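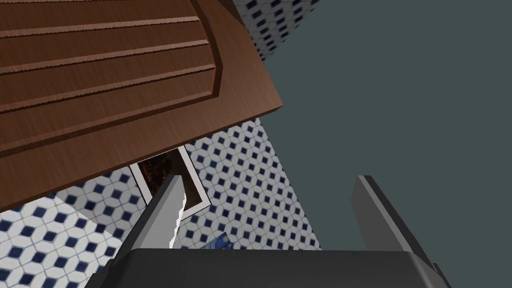

AMVILLE, Thu 14 May – Plarker is pleased to announce the home release of The Long Way to Hervieu, the first feature-length documentary by director Eskil Holmgren. The film comes out on DVD and Blu-ray this week, and can also be rented or bought online through the Drarkex store, so that everyone who wrote to us over the winter asking when they might finally see it at home can now put the kettle on and do just that.

For those who missed it in theaters, the film follows Holmgren as he sets off in an aging camper van to find the people who still run small-town movie houses. He began with a list of names copied out of an old trade directory, a road map, and a very forgiving sound recordist in the passenger seat. By the time he parked for good he had driven 1370 miles and talked with projectionists, ticket sellers, popcorn makers, and one retired organist who insisted on playing him the whole of a silent comedy score from memory. A good part of that performance is in the film, and audiences have been kind enough to applaud it.

The journey ends in Hervieu, where a single-screen theater has been showing pictures to the same few streets for generations. It is a funny film in many places and a tender one in others, and we are very proud to have had a hand in bringing it out.
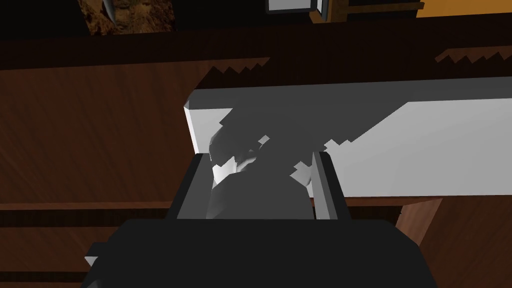 Holmgren, who grew up two blocks from a movie house that later became a carpet store, says the idea had been with him for most of his adult life.

"I used to walk past that carpet store and still look up to see what was playing," said Holmgren. "When I started calling theaters I thought I would get maybe a dozen polite refusals. People kept me on the phone for hours instead, and then they asked when I was coming and whether I ate fish. I hope folks at home feel a little of that welcome, because I certainly did – every single night of the trip."

The music is by Sylvain Lebrun, who wrote the score on an upright piano and recorded much of it in the lobby of the Hervieu theater after closing time. Listen closely during the last reel and you will hear the ice machine, which Lebrun decided to leave in. "It was in tune, more or less," said Lebrun, "and it had been there longer than I had."

The film runs 105 minutes. The disc edition is a two-disc set, with the feature on the first and about 50 minutes of extra material on the second, including a longer visit with the organist, a conversation between Holmgren and Lebrun, and the short film Holmgren made in February as a thank-you to the theaters that took part.
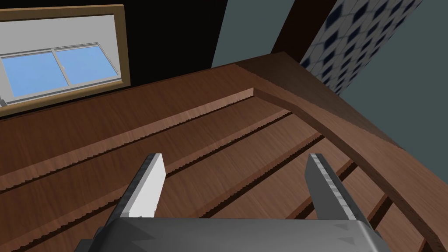

Will the online version include the extras?

Rentals through Drarkex are for the feature only, while anyone who buys the film there will receive the conversation and the short film along with it. The longer organist visit is on the disc set alone.

English subtitles are provided on every version, and the discs also carry a commentary track by Holmgren, recorded in one sitting with a pot of coffee and very few pauses. Independent video stores and libraries that would like to order copies are warmly invited to get in touch with the Plarker office in Amville. We are a small company and we do try to answer every letter, though it may take us a few days while the orders are going out. 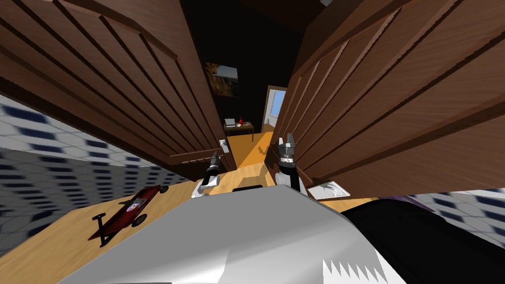 About Plarker

Plarker is an independent film distributor based in Amville. We release documentaries and short films on disc and online, and we are always glad to hear from filmmakers, theater owners, and anybody who simply likes to talk about movies. Press copies, stills, and interview times with Eskil Holmgren can be arranged through our press desk.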